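About Gwynne Walks

Hello, and thanks for stopping by! I'm the person behind Gwynne Walks, a small guided walking company based in Rurkmont. I've been taking people up hills for long enough that my knees have started to complain, and I still get excited every time I lace my boots.

It began with one route, the old drovers' path over to Jakitz, and a handful of friends who wanted somebody else to read the map. They told their friends, and by the following August I'd handed in my notice at the office and bought a second-hand minibus.

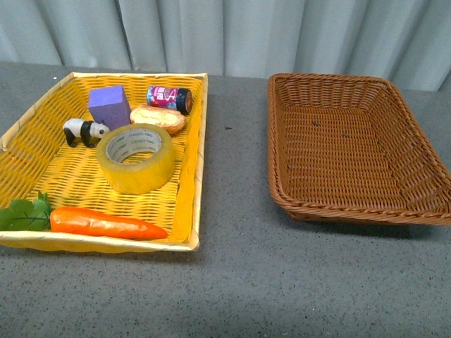 These days we run 3 regular routes. The easiest is the lakeside loop, fine for children and anyone who likes a long lunch. Then there's the Jakitz path (still my favourite), and for the keen ones there's Anditz, which tops out at 1,060 metres and has a very steep last half hour – bring poles if you own them.

Groups are small and we go at the pace of whoever wants to look at things. Last year we had over 184 walkers out with us, plus a fair few dogs. Dogs are welcome on everything except Anditz, where there are sheep and a ladder stile.

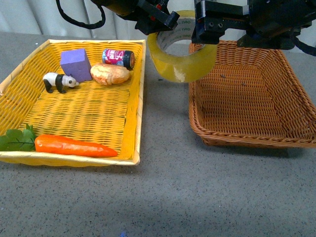
Yellow basket and brown basket, with a roll of clear tape held above

We meet at 9.30 by the bus stop in Rurkmont, and the 421 bus gets in just before that if you'd like to leave the car at home. Tea is on me at the halfway point. If you're not sure which walk would suit you, drop me a line and tell me what you've done before – I do love talking about routes!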